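Skuvik is looking for playtesters
Posted July 3, 2023

Do you love strategy games? Do you have strong feelings about hex grids, turn timers and whether fog of war should ever be switched off? Then we'd love to hear from you!

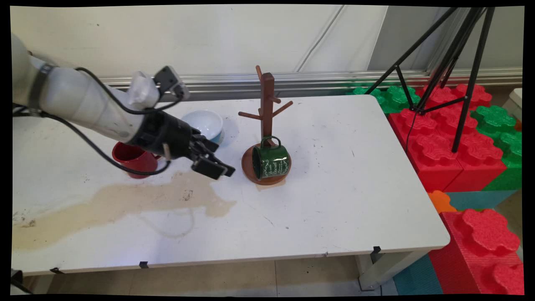
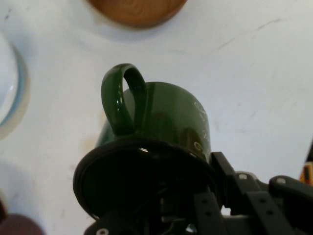 Mugs, up close and from further back.

Skuvik is a turn-based naval strategy game from Etberg, a small studio in Foltby. You run a fishing harbour, build up your fleet and try to keep your neighbours from grabbing the best waters. Games take one evening if everybody behaves, and a good deal longer if they don't. We've been building it on our own Manalo engine, and the multiplayer side is finally ready for people who don't work here (we know each other's tricks far too well by now).

We have 200 places in the closed test. Of those, 100 are set aside for people who have never played a turn-based game online, so please don't be shy if you're new to all this. Your confusion is useful to us!

What you'd be doing

Playing at least two full matches a week, with strangers or with friends who are also in the test
Filling in a short form after each match
Telling us about bugs, odd behaviour and anything that felt unfair
Joining a voice chat with the designers now and then, if you feel like it

What you'll need

A Windows PC or a Mac and a steady internet connection
Age 18 or over
Enough English to follow the rules and write to us
No experience in testing or programming

The test runs until the end of January. Everyone who finishes 10 matches gets a free copy of Skuvik at launch, their name in the credits and a harbour flag in their favourite colour. Travel isn't needed, as it's all done from home.

How to apply

Fill in the form on the Skuvik page and tell us, in 300 words or fewer, about a game that kept you up too late and why you couldn't stop. Please list your time zone and the hours you usually play. We read every application ourselves, so replies can take a couple of weeks.

Applications close once we've filled all the places. Bring a friend along if you can, but they'll need to send in their own form.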